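Right, settle in, because I've been meaning to write up the parcel locker business in Droltstead for ages and the kettle's on.

For anyone who doesn't live out this way: since April we've had a wall of 100 lockers outside the old bus depot, run by a firm called Flaven. You order your bits online, they text you a code, you go and fetch them whenever suits you. No more cards through the door saying sorry we missed you when you were sat in the front room the whole time!

I was a bit sniffy at first, I'll admit it. I like our delivery driver, and I like a parcel turning up on the step (even when it's behind the bins). But after 3 months of using the lockers for nearly everything, I've come round to them far more than I expected.

The good bits. It's open all hours, so I've been down at ten at night in my slippers for a bag of cat litter. Returns are a doddle too. You stick the label on, tap the screen, a door pops open and off you go.

The less good bits. The code text sometimes turns up hours after the parcel does, and the top row is hopeless if you're under five foot four. Mélanie Li at the wool shop says she's had to ask passing teenagers for help twice, and very nice they were about it (she gave one of them a scarf).

Also the screen is impossible to read in full sun. Take a hat and hold it over the thing, that's my method.

Now, Prutamcombe is meant to be getting a set next, and there's a petition going round with 927 names on it asking for them to go by the surgery instead of up at the retail park. They need 2,000 before the council has to talk about it, so if you live over there, do sign!
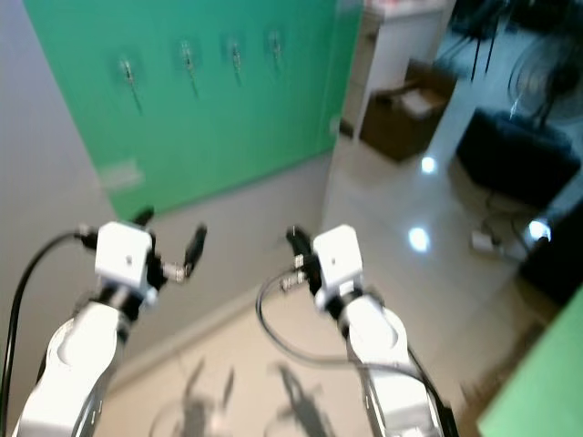
Two arms, one green panel and a very shiny floor.

Theresia Danzer asked whether you can send someone else to collect for you. Yes, you just forward them the text. My neighbour fetched my new Gezer kettle when my back went, and it was no trouble at all.

If you've used the lockers yourself, tell me how you got on, especially with anything bulky. I've a garden chair coming and I'm not at all sure it'll fit.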